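Oil finish on a light wood worktop: cure time and recoat interval

Demham Workshop Forum > Finishing > Tabletops and benches

benchdog_17
Posted January 7, 2022
Joined: June
Posts: 202

I have a light-colored wood worktop to refinish. The current finish is a hardwax oil applied by the previous owner, brand unknown. It has gone dull in the area that gets the most use and water no longer beads there. Sanding plan is 120, then 150, stop. Product will be Weseck two-part oil, natural tint.

Two questions. Can I sand and recoat only the worn area, or does the whole surface have to come back to bare wood? And the can says seven days to full cure. Is that realistic in an unheated room?

fakl
Moderator
Posts: 3,884

Spot repair is the main argument for using an oil at all. Clean the whole top first, let it dry overnight, then abrade the worn area by hand with the grain and feather out past the edge of the wear. Apply a thin coat, wait ten minutes, buff off everything that will come off.

The unknown is whether the old finish really is hardwax oil. Put a drop of acetone on a hidden spot for a minute. If the surface goes sticky, it may be shellac or lacquer and the new oil will not bond through it.

Seven days assumes a warm room. In a cold one, double it.

Fouad Akl
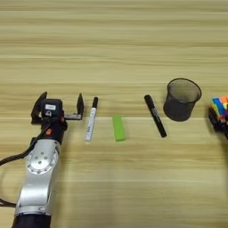
With a two-part product the hardener does most of the work in the first day, but the surface stays easy to mark for much longer. Keep standing water and rubber feet off it until the cure is done. Rubber can leave a ring in soft oil that has to be sanded out.

planed_square
Posts: 648

Disagree on the spot repair. It works on a top that was oiled by the same person with the same can. Over an unknown product you get a sheen difference, and on light wood you also get a color difference where the old oil has yellowed. Take the whole surface down. It is an afternoon with a random orbit sander.

Also disagree with stopping at 150. On maple or birch I go to 180. At 150 the swirl marks show under a window.

fakl
Moderator

The yellowing point is fair. Natural tint has a trace of white pigment in it, so it will read paler than an old clear coat. On a repair I would use the clear.

On grit, follow the can. Over-sanding a dense wood closes the surface and a single-coat oil has less to hold on to. Swirl marks come from skipping grits or pressing on the sander.

planed_square

I don't press on the sander. I have used 180 on every maple top I have done and none has failed.

R_Michalik
Posts: 17

I tested this last June on offcuts, Bandport oil and not Weseck, so apply with caution. Same birch board, sanded to 120, 150, 180 and 220. One coat each, wet cloth left on for an hour after a two-week cure. 120 and 150 had no mark. 180 had a faint mark that buffed out. 220 had a gray ring.

I did not test maple. I would expect the brand to matter more than one step of grit.

Rozália Michalík

benchdog_17

Thanks. Acetone test done on the underside and there was no softening after a minute, so I am treating it as oil. I tried a wiped-on patch of the clear near the back edge and the color difference is visible from one side of the room only. I can't live with it, so the whole top is coming down.

Going to 150 on the field and 180 by hand on the end grain.

planed_square

End grain at 180 will still drink more than the field. Try 220 there or it will finish darker.

fakl
Moderator

Agreed on the end grain. Lay the oil-soaked rags flat outside to dry before they go in the trash. Do not leave them in a heap.

benchdog_17

Understood. Does anyone know if the mixed oil keeps overnight in a sealed jar? I only need half the small can.

R_Michalik

It does not. Mine was gel by morning. Measure both parts by weight and mix only what you need for the coat.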